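A few posts on what we've been doing with cable picking since October. Short version: we changed how we label grasps, the policy got better on thin things, and one part of it got worse. Details follow.

The task is plain. A mixed table of small items, two-finger gripper, wrist camera only. The robot is told which item to take and has to lift it clear of the table. Short cables are the class we care about most, as they were failing far more often than blocks or markers.

Our old method labelled each demonstration with a single grasp point, taken at the moment the fingers closed. Fine for a block. For a cable it's a poor label. A person teleoperating will take it anywhere along the jacket, and the model averages between those places and closes on bare table beside the curve.

Naima Kabbaj's suggestion was to stop labelling a point and label a stretch. For each demo we now mark the whole length of cable the operator could have taken, plus the angle of the jacket along it. The model predicts the stretch, then picks one place in it and commits to that.

The labelling is slower. Máté Simon wrote a small tool for it, which we call Orkora, and you draw a line along the cable on the wrist view and it works out the angles. We did 719 demos that way. Doaa Erraji checked the lot and sent 134 back, mostly where the line ran over the connector.

The connector matters more than I expected. If the fingers close on the plug, it tends to roll out as the arm lifts. If they close on the jacket a little way behind the boot, it stays. We now leave the plug out of the stretch altogether.

Test set up: 400 trials per method, same tables, same order of items, nobody resetting a trial because it looked unlucky. Aicha Hamdy ran both methods mixed together without knowing which was which, and I didn't look at any of the scores until she'd finished.

Stretch labels beat point labels on cables by a clear margin. On blocks there was no difference we could defend. On markers a small gain, and I wouldn't lean on it. The full table with intervals goes in the write-up, and I'd rather people read it there than from a post.

What got worse: time. The arm now hesitates above the item while it settles on a place along the stretch. When the cable is nearly straight, many places score almost the same and it dithers between them. Holding the choice for a few steps fixes most of this, but then it reacts late if the cable shifts.

The other failure is when a finger hides part of the cable on the way down. The wrist view loses one end of the curve, the predicted stretch shrinks, and the chosen place slides towards the plug, exactly where we don't want it.

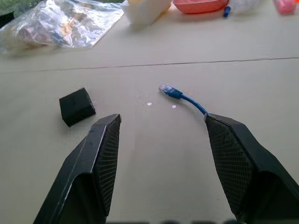 Why not add a second camera over the table?

It would help with the hidden part, and we may try it later. For this study we wanted to know how much the labels alone could do, so we kept the sensing fixed. A second view would have changed two things at once.

On finger pads: we kept the same textured ones for both methods. Virgil Marinescu asked whether smoother pads would change the ranking. I don't know. Lifting thin jackets depends a lot on the pads, so treat the result as being for this gripper until somebody repeats it on another.

Also tried and dropped: training on a mix of point and stretch labels. It came out between the two on cables and was no quicker. If you have old point-labelled cable data, my advice is to relabel a part of it properly and leave the rest out.

Next is tangles, meaning 2 cables crossing. The stretch label breaks there, because part of the line belongs to whichever cable is on top. Doaa has a version where you mark the crossing separately. No results yet.

The labelling tool and the trial sheets will go up with the write-up. If you work on thin flexible items and have a table of your own failures, I'd like to compare. Replies are open.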